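The Gray Box, Finally

4 December 2022

When we bought this house the garage came with one bulb and a pull string, and I told everybody I'd have proper lighting out there by March. That was two Marches back. I did get the lights up in the end, and then the low-voltage side of things (the door sensor, the little chime, the strip over the bench) sat in a tangle behind the paint cans for so long that I stopped seeing it. So this is a post about a junction box, and I'm sorry if you came for the bread recipe. It's coming, I promise!

I ordered from Susteck in the end. I'd gone back and forth with Valente, who have a lovely catalog and answer their phone, but they only had the round kind in stock and I had my heart set on square. Square boxes sit nicely against a stud and you can get a level on them. I picked gray because white shows every thumbprint in a garage, and I went for the lid you can see through a little, so I'll know if something has lit up in there without hunting for a screwdriver.

The boards are small and green, and each one has its terminal blocks along one side. I bought two for the box, and I'm glad I did. My first plan was to cram everything onto a single board, and I drew it out on the back of an envelope and it looked perfectly fine until I remembered that wires have thickness. Two boards it is, one for the sensor and chime, one for the lights.
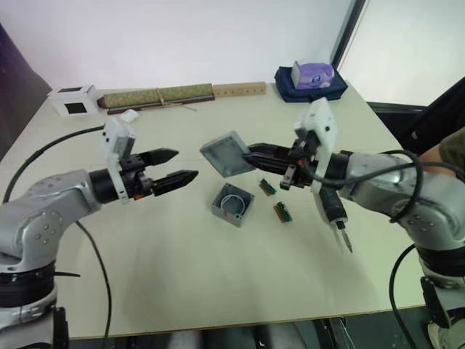 What I've learned, slowly and by doing it wrong on the old box, is to lay everything out on a clear stretch of table before a single screw goes in. Lid, box, boards, all of it where you can reach. I like a white surface for this if you have one. Small screws vanish on my workbench, which is the color of old coffee, and I spent the better part of an evening once with a magnet on a string looking for one that was in my cuff the whole time.

I also try the lid on the empty box first. It feels silly, but you find out which way round it wants to go while there's nothing inside to pinch. Then off it comes again, the boards go in, and the wires after that, longest first. I leave myself a bit of slack in each one, a finger's length or so, and tuck it down around the edge.

The electric screwdriver has been a treat, I will say. I held out for years with my dad's old hand driver, partly from sentiment, and my wrist is much happier now. You do have to go easy on plastic threads. I run it slow until the screw just touches, then finish by hand, and I haven't split a corner since I started doing that.

Labels next. I bought a roll of 20 from Roltomis, and so far I've written four of them and made a mess of one, my handwriting being what it is. The order number on the slip was 1664, which I only mention as I've now used the slip as a bookmark and keep reading it.

If you have a favorite way of keeping the wires tidy where they come into the box, do leave me a comment. I've been using twist ties off the bread bags and I suspect there's something better.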